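Giltley food inspection office explains new complaint rules
2026-07-08

The Giltley food inspection office changed its procedure for residents' complaints in March. Its duty inspector, who under office rules is quoted by post only, described the procedure at the Domton Street counter.

"A complaint is logged on receipt and given a case number," the inspector said. "The 14-day period starts with the log entry, whatever the date on the letter."

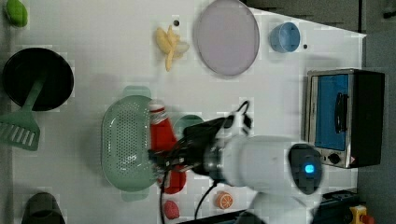 What happens if the 14 days pass without a visit?

"The case goes to the district supervisor, who must assign an inspector within four days. The resident gets a written notice of the transfer."

The office logged 2394 complaints in the last budget year. Over 30 percent concerned storage temperature, according to the inspector, and those cases are now sorted separately.
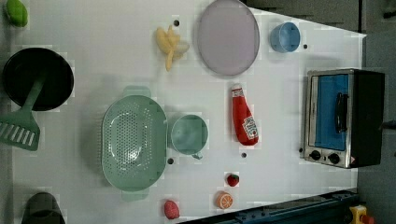
"Temperature cases need a reading on site, so they go to staff who carry calibrated probes. Labeling cases can often be closed on documents. Mixing the two lines slowed both."

Records are kept in Hostotside, the case system the district also uses for building permits. Paper forms are still accepted and are scanned the same day. 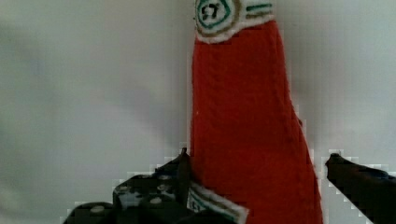 Penalties and appeals

A first finding brings a written warning and a date for reinspection. A second finding on the same point brings a fine.

"The operator can appeal the fine in writing," the inspector said. "The warning can't be appealed, but a reply can be attached to the file." 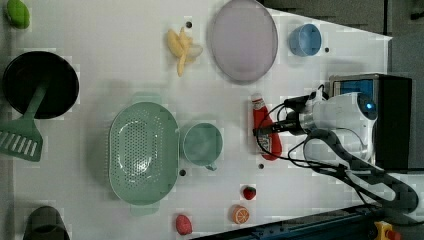
"The reply stays with the case when it is published. We don't edit it, apart from removing private addresses."

The Yu district office will adopt the same forms after its current cases are closed.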